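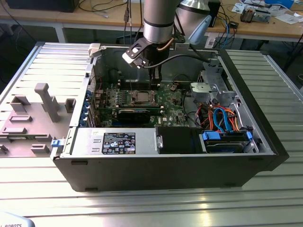

Wideck, 9/20/20

The Tulard Open Day is a yearly public visit to the Tulard workshop in Wideck, where robots are taught to take apart used electronics. It grew out of a small gathering held one March for the families of the people who worked there, and over time it has become the best-known thing the workshop does, at least among its neighbors, many of whom have never had any other reason to go inside.

Background

Tulard was set up to look into a plain question, namely how much of an old office computer a robot arm could take to pieces with little help from a person. Desktop towers were picked as the first subject because they come in large batches of the same model and because most of them were made to be opened by hand, with latches and clips that can be reached from one side. The first towers were supplied by Brultent, a recycling firm from the next valley, which delivered 65 of them on pallets and asked only for the sorted parts in return.

The early work was led by Oğuzhan Demirtaş, who had come from a background in bicycle repair and who always held that anybody who could explain a job patiently to a beginner could explain it to a machine — a view that is still repeated to visitors, usually more than once in an afternoon.

The demonstration

The main event of the day is the teardown table. The computer is laid on its side on a slatted aluminum table with its inside facing up, and the arm works over it from above with a two-fingered gripper. In the Dell tower shown at the top of this article, the side panel lies open to the left and there is no heatsink on the processor, so the square chip can be seen under its metal retention frame. The power supply, the graphics card and a hard drive between blue rails are all in the case.

Visitors are told the order of the work before it starts. Cables come first and are commonly held to be the hardest part, for they bend and hide behind one another and seldom lie the same way in two machines. Memory and cards follow, then the drives, and the power supply is left until near the end. A full session is planned to last 30 minutes, though it has been known to run a good deal longer when the questions are lively, and the hosts have never seemed to mind.

Between sessions, guests are welcome to try a practice station where the same job is done with ordinary tools. Children are especially fond of this, and so, it must be said, are a fair number of their grandparents.

Visiting

Each group is limited to 19 people, so that everyone can stand near enough to the table to see. The tours are given by Tshepo Hlongwane, whose talk on screws is warmly remembered by those who have heard it. Entry is free, and the Sauerland room next door is kept open for coffee and cake.

Comments

marigold79: We went with my dad, who fixed office machines all his working life, and he talked about it the whole way home! Lovely people.

P. from down the road: Is the practice station all right for a seven-year-old? Mine is careful, mostly.

benchrat: @P. Yes, ours was six and had a great time. Go to an early group if you can, the cake runs out.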